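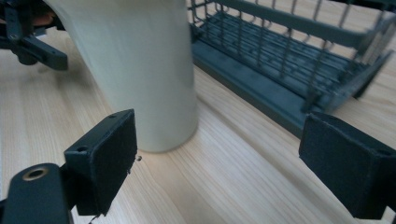 Incidencia 1284: la estimación de anchura de agarre deriva durante las demostraciones con pinza de mano
Proyecto: Sterdale
Componente: wallix-percep, módulo de apertura de dedos
Estado: reabierta
Prioridad: media (estaba en baja; la subo yo)

Descripción

El módulo calcula la apertura de la pinza a partir de la cámara de muñeca. Con objetos oscuros o con textura da valores razonables. Con objetos claros y lisos sobre mesa de madera clara, la apertura estimada se abre sola mientras los dedos están quietos. El planificador se lo cree y recorta la trayectoria de aproximación.

Se cerró en junio con el comentario "resuelto al actualizar el modelo de segmentación". No está resuelto. He repetido la prueba con la versión actualizada y sale lo mismo, solo que más suave, lo cual me parece peor porque ya no salta la alarma de discontinuidad.

Pasos para reproducir

Mesa de madera clara, luz lateral, un objeto cilíndrico blanquecino y mate entre los dos dedos. Escurridor de alambre detrás.
Arrancar la percepción con el perfil por defecto.
Mantener la pinza sin accionar y registrar la apertura durante 60 segundos.
Repetir con el mismo objeto envuelto en cinta de color.

Resultado esperado: línea plana en los dos casos.
Resultado obtenido: línea plana con cinta. Sin cinta, deriva en 17 de las repeticiones. En las demás no, y no sé por qué.

Registro

09:40. Primera sospecha del equipo de Trumham: calibración. Recalibro con el tablero. El error de reproyección es bueno y la deriva sigue igual. Pido que dejemos de contestar "recalibra" a todo.

10:25. Segunda sospecha: el escurridor. La teoría es que los alambres verticales del fondo se confunden con el borde del dedo derecho. Lo quito de la mesa. La deriva baja un poco, pero no desaparece. Alguien ya había escrito en el canal que era la causa. Con lo que tenemos, yo diría que ayuda y poco más.

11:10. Miro las máscaras una por una. El borde inferior del cilindro se pierde: la sombra sobre la madera es tan tenue que el segmentador la reparte entre el objeto y la mesa según le da. Por el otro lado, las almohadillas oscuras de los dedos tienen el canto deshilachado y la máscara del dedo izquierdo incluye las fibras sueltas en unos fotogramas y en otros no. El filtro temporal promedia las dos cosas y produce un número con aspecto de medida.

11:55. Cambio la ganancia del filtro. La curva queda preciosa. El error contra el calibre es idéntico. Descarto el cambio y pido que no se fusione la rama de suavizado mientras esta incidencia siga abierta.

13:20. Desactivo el término de borde del objeto y dejo solo la geometría rígida de los dedos, tomando como referencia los dos orificios de tornillo del canto superior del izquierdo. La deriva cae más de un 58 por ciento. Es el único cambio de hoy que ha movido el error y no solo la gráfica.

14:05. Desde Hashmi proponen reentrenar con más datos de vajilla clara. Puede que funcione. También se propuso la última vez, se hizo, y por eso estoy escribiendo aquí. Antes de gastar otra semana de GPU quiero ver una prueba con objetos que no estén en el conjunto de entrenamiento.

Causa probable

La apertura depende del contorno del objeto cuando no le hace falta. La confianza que publica el módulo tampoco sirve: se mantiene alta durante toda la deriva, así que ningún umbral aguas abajo puede protegernos.

Solución provisional

En la configuración del perfil:
usar_borde_objeto: false
referencia_dedos: rigida
suavizado_temporal: minimo

Reiniciar el nodo después. En caliente acepta los parámetros, responde que todo bien y sigue usando los antiguos. Abro incidencia aparte para eso.

Pendiente

Repetir con luz desde el otro lado.
Comprobar si recortar las fibras de las almohadillas cambia algo.
Rehacer el cálculo de confianza, o dejar de publicarla.
Que quien cierre esta incidencia adjunte la curva contra el calibre, sin suavizar.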